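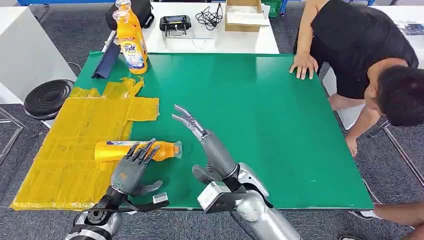
Junhao Meng has had the Kivik hand for 16 weeks and he's still mad about the manual. "Two pages on grasping. 52 on licensing."

He runs handling tests at Nastanent, which rents out two-arm setups to packaging firms. Most customers take one five-finger hand and one plain gripper. Cheaper that way. I asked if that's a compromise.

"For bottles? No. The fingers wrap, the gripper does caps and edges. I'd pay for a second hand if we did fabric. We don't."

Setup, then. Took a morning, he says, most of it cable routing. The hand mounted fine, the software wanted a update before it would talk to the wrist. Support answered from Ikurstead the same day. "Dušan Kuruc. Ask for Dušan."

What breaks? Fingertip pads, mainly. They went through two sets since March. The pads are sold only as a full set, and he has told Kivik what he thinks of that.

Detergent bottles are his favorite test. Slick, odd shape, lying down or standing up. "Lying down is harder. Thumb has to get under it, and the demo videos skip that part."

His collegue Agathe Brunet likes the hand less. Too slow to close, she says, and the rental price is silly for anyone with one product line. Meng doesn't argue much. "She's right on price."

Would he renew? "Yes. With pads in the contract."

Kivik's rental terms are up for review on Thu 23 May.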